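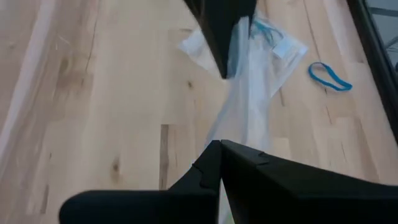
Where do you put small loose things so you can find them again? In a clear bag, one kind per bag, with the bag lying flat on a table where you can see through it.

FOR IMMEDIATE RELEASE
Sep 9, 2019

Pikberg opens its Sort & Bag table to walk-ins, hands out 2,333 free bags

Pikberg, the home-tidying workshop on Doolan Street, is opening its sorting table to anyone with a junk drawer. No booking. No fee for the first visit. Bring the drawer — the whole drawer if it comes out.

The table is the thing people remember. Light wood, butcher-block planks, joined, big enough to tip a drawer out on and still have elbow room. Small stuff goes down on it, gets grouped, goes into clear plastic bags. Cords, loops of string, hair ties, buttons, spare keys, curtain hooks, the screws from a shelf that left the house years ago. Then home again, bagged.

"We tried boxes first," said Huia Ruddock, who started Pikberg. "Boxes have lids. People stop looking in them. With a see-through bag you pick it up, you look, you put it down. Two seconds."

The walk-in sessions follow a closed trial over the summer. 273 drawers came through. Kitchen drawers mostly, then desks, then the one by the front door. Bevan Sutcliffe ran the table for most of them and kept the log.

"The kitchen ones take longest," Sutcliffe said. "Rubber bands, takeout menus, birthday candles, a battery that may or may not work. We don't test batteries. Please dont bring us car parts either."

How a session goes

Tip everything out. Spread it flat. Pull the obvious trash first and get it off the table before sorting starts. Then make piles by kind. Not by room, that comes later. Each pile gets a bag. Press the air out, fold or seal the top, done. Anything stringy gets looped loosely before it goes in, so it comes out in one piece and not as a knot. A small paper slip can go in with it if the contents aren't plain from outside.

Heavy things at the bottom of the drawer when you get home. Bags standing up like files if the drawer is deep, flat if it isn't.

Most visits run under an hour. Bring a second drawer if you're quick.

About the bags

Pikberg has set aside 2,333 bags for the launch, two sizes, clear. They go out at the table, as many as your drawer needs within reason. When they're gone they're gone, though Pikberg will sell refills at cost. Used bags welcome back if they're clean and still hold a seal. There is a bin for torn ones by the door.

The workshop has looked at cloth pouches too. Vega Zabala, who does the buying, isn't sold on them yet.

"Lovely to hold, but you can't see the thing inside," Zabala said. "Then you're opening six pouches for one shoelace. We'll keep looking. If somebody makes a mesh one that doesn't snag, call me."

Partners

Kotska, the hardware shop next door, is taking the sorted screws, hooks and brackets people don't want to carry home. They go on a free shelf near its register. Kotska will also lend a scale for anyone who'd like to weigh out nails instead of picking through them one by one.

Skullix, the craft club upstairs, gets the cord, ribbon and yarn ends. Ivone Guimarães of Skullix said the club can use nearly 800 short lengths before its November fair, any color.

"Short is fine. Hand length is fine," Guimarães said. "Tangled is less fine but we've seen worse. Just keep the wire out of it."

Hours and getting in

Tuesday to Saturday, 10 a.m. to 4 p.m. Late opening on Thursdays until 7. Two seats at the table at a time, so there may be a wait. Chairs in the hall. Street door is heavy, push hard. Parking behind Kotska, enter from the alley side.

Kids are OK with an adult. Sharp things (craft blades, loose needles, pins) should come in a jar or tin and be handed over at the desk first. No medicines, no paint, no food. Spice packets count as food, we have had to add this.

Group visits — offices, classrooms, people clearing out a relative's place — need a call ahead so the staff can clear the afternoon. Renu Kanaujia handles those and can also come out to look at a large job beforehand.

Press are welcome to sit in on any session. Please ask the person whose drawer it is before taking pictures of there things.

Press contact: Renu Kanaujia, Pikberg, Doolan Street. Ask for her at the desk or leave a message, calls returned same day.

###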